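Ticket 271: Kitchen line sim, item placement and the marker nobody ordered
Project: Nemodska prep cell
Opened by: Folasade Amadi, kitchen operations
Assigned to: Akpan integration desk
Status: Open, waiting on operations (that's me again)
Opened: 2 December 2019

Summary
The Wavel simulator is supposed to let my staff check a task before it goes to the real prep cell. My staff would like to be able to check it. At present they watch a run, write "looks fine?" on the sheet and go back to peeling. I'm asking for two fixes and one decision.

Background for whoever picks this up
Since July the morning shift has had a new duty called run review. Two cooks who used to wash and sort produce now sit at a desk and judge how a simulated arm does it. They get 13 runs a shift. They were given an hour of training and a chair each. One of the chairs goes up and down.

Issue 1: big red ball
Reproduced on three desks. Start the sink task, choose the front view, wait for the items to load. A red sphere comes up across the front rim of the sink and hides much of the basin. The reviewers can't score a placement into a basin they can't see. The first guess on the floor was a tomato with ambitions, but there's already a tomato, on the blue plate to the left, and it's the size of a tomato.

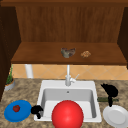

Front view, sink task. Sphere over the front of the basin, black shapes on both sides of it.

Also in this view: the black shapes to the left and right have no shading at all. One reviewer logged the left one as a bird. I've left the entry in, as the form has no field for "bird, withdrawn."

Reply from Akpan desk
The sphere sounds like a target marker. There's a display setting for it, under Overlays. Please switch it off and retest. On the black shapes, please check whether the desks are using the low-detail materials.

Retest, kitchen operations
Overlays menu is grayed out on reviewer accounts. Works on mine. So the people who need to see into the sink can't turn off the ball, and the person who doesn't do reviews can. Please change the permission. I have now walked over and clicked it seven times, and I'd like to go back to ordering onions.

Materials setting was on low for all desks. Changed to full. Haven't rerun the front view with it yet – the desk with the good chair was in use.

Issue 2: what counts as placed
This is the one causing arguments. The task sheet from Zisico says "item on plate in sink." The score sheet has one box, Placed, yes or no. It doesn't say whether the gripper has to have let go.

Take the purple vegetable, which we're all calling the eggplant. It's upright on the red-rimmed plate, in the basin, and the fingers are still around it. One reviewer marks that yes, since it's on the plate. The other marks it no, and her reasoning is that if a new hire stood at the sink holding an eggplant against a plate, she wouldn't tell him he was finished. I'm with her, but I'm not paid by Zisico.
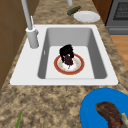 Decision needed
1. Does Placed mean touching the plate, or released and staying put?
2. If released, can the review stop on a moment after the fingers open? Some end sooner and leave us guessing.
3. Can we have a comments box? Cooks have opinions about how produce is handled, and they're currently writing them on the backs of delivery notes.

Reply from Akpan desk
Permission change is in the next update. Item 1 has gone to Zisico. Item 3 is a feature request, please open a separate ticket.

Kitchen operations
Separate ticket opened. It asked me to choose a category and the closest was Hardware, Other.

For the record, no one here minds the arm. They mind being asked to sign off on work by a rule they haven't been given. Until item 1 is answered, reviewers will mark anything still in the gripper as No and initial it. If the totals look bad on your side this week, please read this ticket before calling me.

Leaving open.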